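3.2 Frames and backing panels

Small framed boards are sold in large numbers for notes, menus and children's drawings, and most are thrown out once the backing comes away from the border. We wanted to know how the way a panel is fastened affects how long a board stays in use. Stelmakh's earlier survey of 200 households in Traredton asked only about the border, so the backing had to be treated separately.

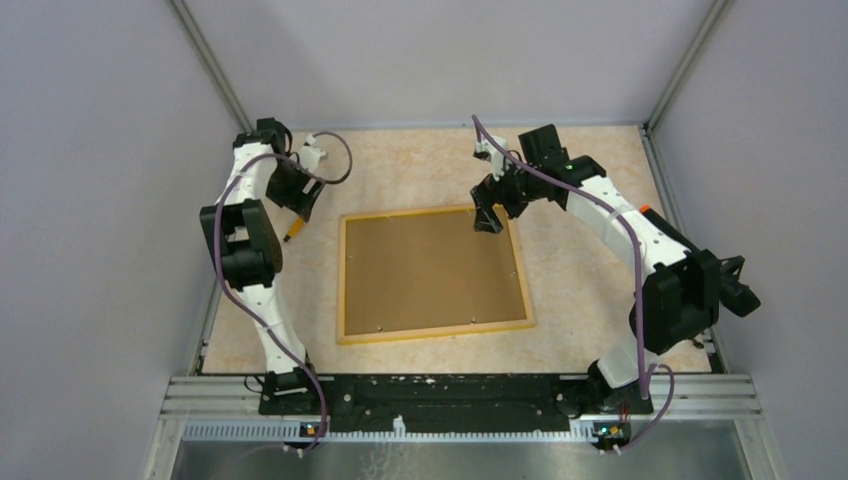

Figure 4. Framed board with a plain brown panel and a light yellow wooden border. Small screws are visible near the lower corners of the panel.

Boards were grouped by fastening: glue, staples or screws. Owners were asked how often they took the panel out and whether they had ever repaired it. Of the 25 boards returned to us in November, most of the glued ones had a gap along at least one side. The screwed boards held up better, but two had split borders where a screw had been set too close to the joint. Karpenko saw the same damage in older picture frames. Border width did not seem to matter much, and we left it out of the comparison in Section 4.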